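Visit report: sorting and containers, Lockyer open day
By Séverine Brunet, 25/09/2019

The Lockyer materials recovery site opens its gates once a year. I went for the container hall, where Roron and Fuken both had product out, and skipped the baler talk.

Registration was quick. Groups of 24 were walked along the upper gallery, past the magnet and the eddy current separator, then down to the floor. The line was stopped for the visit, so the throughput figures came from the wall chart: 2,040 crates in August, with a rejection rate the site does not publish. Pongsak Pongsiri led our group and answered questions on contamination. Liquid left in drink cans remains the main complaint, ahead of food film and receipts.

The ground floor deals with small bins for offices and classrooms, and with the way people use them.

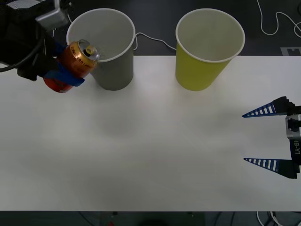
LOCKYER, container hall — August

Two round bins stand on a white tabletop, one gray, one yellow-green, nearly the same size. Both taper toward the base and neither has a lid. The item at the gray bin is a Coke Zero can in orange and red, with a silver lid and a yellow pull tab.

Color is the only thing separating two bins of this shape, and the hall had a good deal to say on the subject. The pale rims do help the mouth stand out from above. I would still want a label on the outer wall, high enough to read while standing. Pongsiri's view is that labels go unread after the first week and that the gap between bins matters more. Set too close, a pair gets treated as one bin.

Tapered bins nest for transport, and a stack of 71 went past on a hand cart while we were talking. The drawback is a smaller base, which tips more easily when a full bottle is dropped in from height.

The Isus catalog on the side counter lists a minimum order of 400 for custom colors. No prices were given. Parking is behind the weighbridge — follow the blue arrows, not the signs for trucks.

Contact the editor | © 2019 | Back to top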